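Ballonness Play Food & Table Hire – FAQ

Questions we get over and over. Read first, then email. Kanchan answers most evenings.

What do you hire out?
Play food, bowls, cloths. For nurseries, birthday tables, pretend shops, the odd school play. Two sizes of set – the Clutiton (small, one table) and the Jelton (big, 49 pieces, needs a proper box and a strong arm). No furniture. Please stop asking about chairs.

Is the fruit real size?
Most of it, yes. Grapes run big on purpose. The banana is a good handful for a grown-up, so a small kid will want both hands. Stem is the bit to watch, people carry it by the stem. Don't. Hold it round the middle.

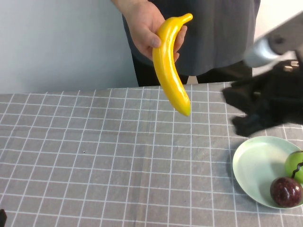
Same goes for the pear and the pineapple top. Anything with a thin part, pick it up by the fat part.

How do I clean it?
Damp cloth, drop of dish soap, dry with a towel. No dishwasher. No bleach. If somebody has drawn on it with marker tell us and leave it alone, we have a thing for that.

Can we put real food in the bowls?
No. They go out for pretend food only, and they come back to a house with a nut allergy in it. Snacks in your own bowls please.

What colors do the bowls come in?
Depends what's in. You can ask for a color but we can't promise it, espescially in December when everything is out at once.

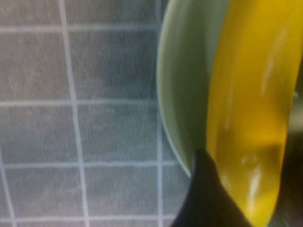

Bowl in pale mint green.

Do I get a cloth?
One per set, included. Spares are 2 dollars each. They're all washed between hires but not ironed, we gave up on that. Iron it yourself on low if you care.

Will the cloth fit my table?
Measure first. Length, width, then how much you want hanging down. Send us all of it and we'll pick one out. Round tables are a pain but doable – say so in the email.
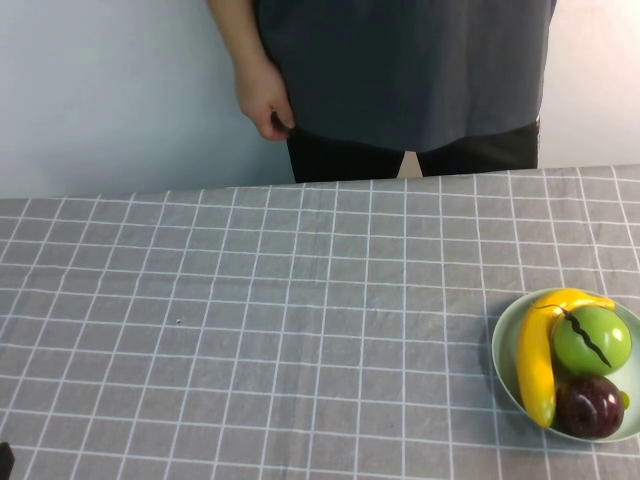
Setting up goes quicker if the cloth is on before any of the boxes get opened. Shake it outside, lay it, then smooth from the middle out to the sides. The gray check with the thin white lines is the handiest one we have, you can line the bowls up on the squares and the kids can use them as shop shelves. A few soft creases are fine, they don't bother anybody at a pretend shop. Clips for outdoors, ask.

How long can I keep it?
Up to 8 days. Longer is ok if nobody is waiting, just ask before its due.

Something got lost. Now what?
Tell us which piece. We have almost 300 spares in the garage so odds are good we can match it. Small charge for the big pieces, nothing for a lemon.

Where do I pick up?
Side door, after 4 pm. Vsevolod Holovko does pickups, Kanchan Nigam does bookings. Returns go in the Ondieki bin by the step, lid shut tight – rain gets in otherwise.

Do you deliver?
Not right now.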